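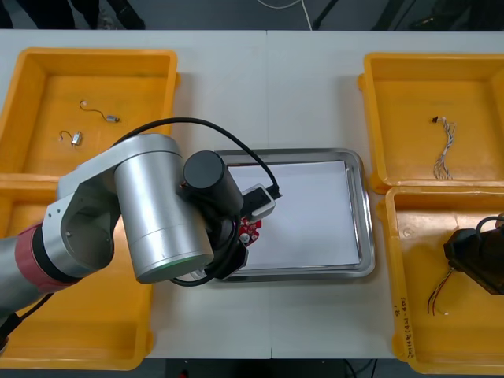 What does it take to get two robot arms to sort a box of spare parts?

Patience, mostly, and a shared workshop where people will put up with you for a whole winter. We started in October at Purkbridge with a pile of donated electronics and the idea that a pair of arms could sort it all into bins for us. We call the project Kidum, and this little gallery is for everyone who keeps stopping by to ask how it's coming along (we do love the questions, so please keep asking!). Hollis Yazzie looks after the arms, Ilona Szűcs writes most of the code, and I get to fuss over the parts and take far too long choosing which ones to try next.

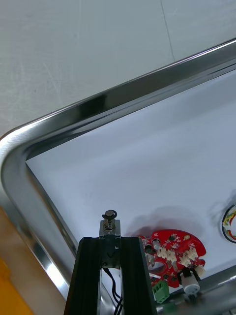 Picking up a bare board is still the job I like best, and the one that has kept us here past 11 at night more often than I'd care to admit. Every board wants to be held a little differently, and Ilona has 149 grasps saved so far, each with its own grumpy note from her. The red one is a good test, with that rounded outline and the green terminal block sticking out along its lower side, so there's plenty to bump into if the fingers come down crooked. Arif Munshi wants us to try the motors next, and I've promised him we will, as soon as Hollis is happy with the grip.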